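Hevau Parts Tray for Computer Repair Benches

Item code: HV-143
Maker: Hevau
In the range: parts trays and bench accessories
Stock: ready to send

The Hevau parts tray is a flat tray for people who repair, rebuild or teach desktop computers and workstations. It holds the small and sensitive parts of the machine while the case is open on the bench. We designed it after many years of working with cardboard lids, foam pieces and the upturned side panel of the computer, where the parts always slide to the same corner.

The tray is grey plastic with rounded corners. The pockets and the raised blocks are moulded in the same piece, so there is no insert to lose and no glue which becomes soft. It is low enough that you can reach over it with your arm when you work inside the case.

What the tray holds

Processor. The square pocket on the left side is for the processor. You lay it with the metal top facing up, and it stays flat. Please do not press on it, it is not a socket and there is nothing to lock.

Memory modules. Across the lower part there are slotted clips in pairs, in two rows. The module goes with one end in each clip and lies horizontally. You can lift it with two fingers by the ends, without touching the contacts. We were asked by customers to make the slots tighter, but a tight slot needs force, and force is exactly what we want to avoid with memory.

Small things. The other small square pocket, near the top, is useful for screws, spacers or a jumper. If you have screws of different lengths, we recommend a separate screw box (see Privar, further down on this page), as one pocket is not sufficient for a full workstation.

On the bench

Most of our customers put the tray to the left of the computer, with the case lying on its side and the board open in front of them. With this arrangement the way from the socket to the pocket is short, and you do not carry the processor over the edge of the bench. Left-handed persons can of course do it the other way. The tray lies well on a ribbed or slotted aluminium surface, and also on a normal bench mat. 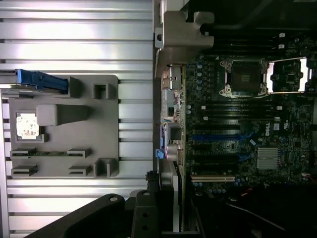
Suggested order of work

1. Switch off the computer, pull the power cable and wait a moment. Put on your wrist strap and connect it.

2. Open the case and lay it on the side. Place the tray next to it before you remove anything.

3. Take out the memory modules first. Open the latches at the ends of the slot, lift the module straight up and lay it in the clips of the tray. Start with the upper row. If you have more modules than places, keep the rest in their antistatic bags.

4. Remove the cooler and clean the old paste from the processor while it is still in the socket. In this way the paste does not arrive in the pocket of the tray.

5. Open the lever and the load plate, lift the processor by its edges and lay it in the square pocket. On boards with two sockets, finish one processor completely before you open the other one, and write down which came from where.

6. When you build the machine together again, go in the opposite order. The processor goes first, then the cooler, then the memory.

Technical details

Material: grey moulded plastic
Pockets for processor: one
Memory clips: slotted, in pairs, two rows
Weight: 136 g
Packed: one tray per carton, with a printed card
Carton for schools and workshops: 51 trays

Please note that the standard tray is not an antistatic product. It is made for keeping parts in order during the work, and it does not replace the mat, the wrist strap or the bag. For longer storage, put the parts in antistatic bags.

Cleaning

Wipe the tray with a damp cloth and a little washing-up liquid. For rests of thermal paste use isopropyl alcohol on a cotton bud, especially in the corners of the pocket. Do not use acetone. Do not put the tray in the dishwasher, as the clips can bend from the heat and then the modules do not sit straight any more.

Goes well with

Trindent bench plate: ribbed aluminium plate in three sizes, for fixed work places.
Privar screw box: twelve small compartments with one common lid.
Royer wrist strap: with long cable, also for thin wrists.

Questions we receive often

Does it fit laptop memory?
No, laptop modules are too short for the distance between the clips. A smaller tray is in preparation and we expect it in January.

Can I fix the tray to the bench?
There are no screw holes. Customers have used double-sided tape with good success. Please take a kind which can be removed.

Can I order in another colour?
Only for large quantities, from 4,000 pieces. Please write to us with the colour number.

Are single clips available as spare parts?
No. If a clip breaks in the first two years, we send you a new tray, and you do not need to return the old one. A photo of the broken place is enough.

Ordering and delivery

You can order from one piece. Orders which reach us before noon leave the warehouse on the same day. Schools and training centres can pay by invoice, please give the full address of the institution and the order number.

Our warehouse is closed on Tue 13 July for stocktaking. Orders from this day are sent on the next one.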